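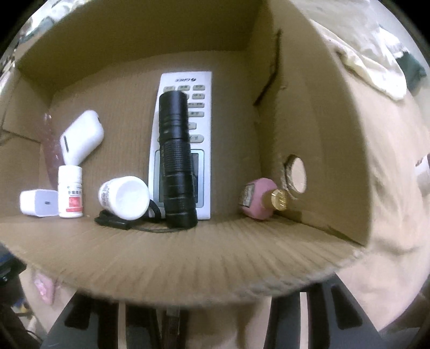 Rules for the Box: a small gallery of good practice

The Varkeck handling rules run to 276 lines. Most of them concern motors, stop buttons and who is allowed to stand where. The two pages everyone at Dorkham argues about are the ones on household clutter, so we made those into a gallery. There is a single picture in it, and the captions have been multiplying since October.

Rule 2. Mix the box. A remote control, a flashlight, a few white bottles and a pink one with a gold cap make a fair test. Five identical wooden blocks make a nice afternoon and a useless record.

Rule 5. Let things lie on top of other things. The flashlight on the remote is allowed, even encouraged. Whoever picks takes the top item first, and yes, we had to write that down.

Rule 6. Straps and cords count as part of the item they belong to. A lanyard that runs under a bottle means the bottle moves first. Ignore this and you will lift two things and log one.

Rule 9. White on white stays in. The charger, the earphone case and the slim medicine bottle sit close together, and the Rainer team has asked twice whether they could be spread out. They could not.

Rule 11. Both fingers in view before the grasp begins. If you can see only one, back off and come in again.

Rule 14. Do not tidy the surroundings. Cloth beside the box is fine. People's homes have cloth in them - we checked.

Rule 17. Shiny things get no special treatment. Gold caps and glossy cases are graded on the same sheet as plain ones, whatever the Enis draft said.

Rule 20. Retire a box at 150 picks or when the cardboard gives up. Frayed edges are acceptable. A missing floor is not, and the rule now says so in bold.

Rule 23. Maximum 80 picks per person per shift. Past that, everybody starts throwing.

214 shares | 9 comments

Contact the gallery desk | © 2018 Dorkham Handling Group | Back to top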